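Imprimir | Enviar por e-mail

Manual da estação Yorath - Parte 3
3.4 Preparação da mesa e regras de operação com louça

Esta seção vale para as estações de braço duplo instaladas em salas compartilhadas. Leia antes a seção 3.2 (parada de emergência) e a 3.3 (cabos e fixações). A revisão anterior, de fevereiro, deixa de valer para tudo o que trata de bacias, fundo verde e câmeras de punho.

Antes de ligar

1. Confira se o botão de parada está ao alcance do operador sentado. Aperte, solte e confirme a mensagem no console.

2. Limpe a mesa com pano úmido e espere secar. Resíduo de detergente deixa a louça esmaltada escorregadia para os dedos da garra.

3. Passe os cabos por fora da área das bandejas. Um cabo pode fazer curva sobre o tampo branco, desde que não cruze o caminho entre a bacia de origem e a bandeja.

4. Prenda o tecido verde ao suporte com presilhas de escritório, uma a cada 33 cm na borda lateral. Vincos de dobra são aceitos. Tecido solto, que balance com o ar-condicionado, não.

CUIDADO: a presilha deve ficar fora do alcance do cotovelo do braço. Se a garra enganchar no tecido, aperte a parada e solte a presilha com a mão. Não tente recuar o braço pelo console.

Disposição dos recipientes

5. Coloque a bandeja preta na frente, do lado do operador, e as bacias atrás dela. Prato e tigelas ficam dentro da bandeja, sem encostar na borda.

6. Separe os utensílios por tipo, uma bacia para cada. As colheres de sopa podem ficar amontoadas, com os cabos cruzados. Não as alinhe à mão entre uma rodada e outra, pois a pega em monte faz parte da tarefa.

7. Pegue as colheres pelo cabo. A pega pela concha é permitida só quando o cabo estiver preso debaixo de outra peça, e deve ser anotada no registro como "pega alternativa".

8. Ao passar com a peça sobre a borda de uma bacia, reduza a velocidade para o nível 3. Cerâmica batida na borda lasca, e a lasca fica no fundo da bacia até alguém passar a mão.

Vistas das câmeras durante o trabalho 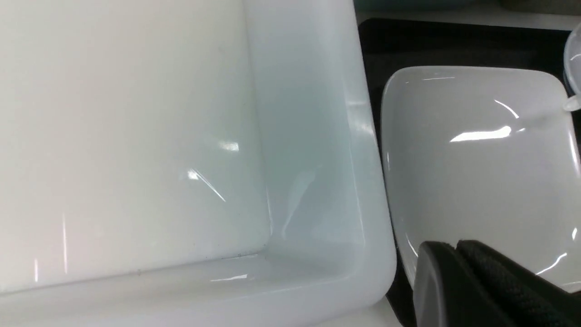
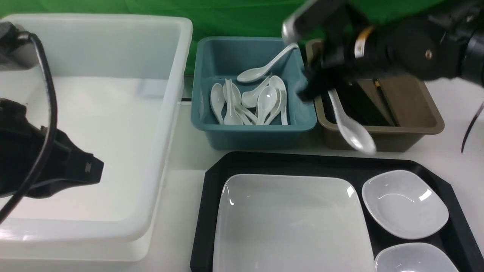

Câmera de punho voltada para fora da mesa, na altura da presilha azul:
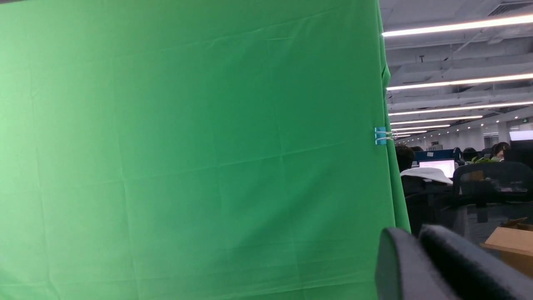
Câmeras de punho e pessoas na sala

9. Considere que a câmera de punho enxerga além do fundo verde. Quando o braço gira para o lado, entram no quadro as mesas de trabalho, os monitores e quem estiver sentado ali.

10. Avise os ocupantes da sala antes de cada turno de gravação. O aviso impresso fica na porta e na lateral da estação - os dois, mesmo que um pareça suficiente.

11. Peça que monitores voltados para a estação sejam bloqueados quando mostrarem documentos internos ou dados de clientes.

12. Marque no registro os trechos em que apareçam pessoas. Esses trechos seguem para Corinne Bellamy, que decide entre corte e desfoque. O operador não apaga nada por conta própria.

NOTA: na unidade de Foststead, mais de 81 trechos foram marcados no primeiro mês. Quase todos vinham da posição de repouso do braço direito, que apontava o punho para o corredor. A posição de repouso de fábrica foi alterada a partir da versão seguinte do Witine. Se a sua estação ainda usa a antiga, peça a atualização a Tõnu Kütt.

Reflexos

13. Verifique a imagem de cada punho sobre a louça branca antes de começar. Brilho em faixa no esmalte é normal. Se o brilho cobrir a borda que a garra precisa alcançar, gire a peça ou mude-a de lugar na bandeja e só depois mexa na exposição.

14. Não cubra as luminárias do teto. O ajuste de luz da sala é feito com a manutenção predial.

Encerramento

15. Abra a garra, leve os braços à posição de repouso e só então retire a louça.

16. Passe o dedo enluvado na borda de cada peça. Peça lascada vai para a caixa de descarte e sai do inventário (a lista atual tem 1.176 itens, com etiqueta Fluvatex no saco de origem).

17. Feche o registro com o horário e o nome do operador. Dúvidas sobre descarte ou reposição: Mpho Khumalo.

Imprimir | Enviar por e-mail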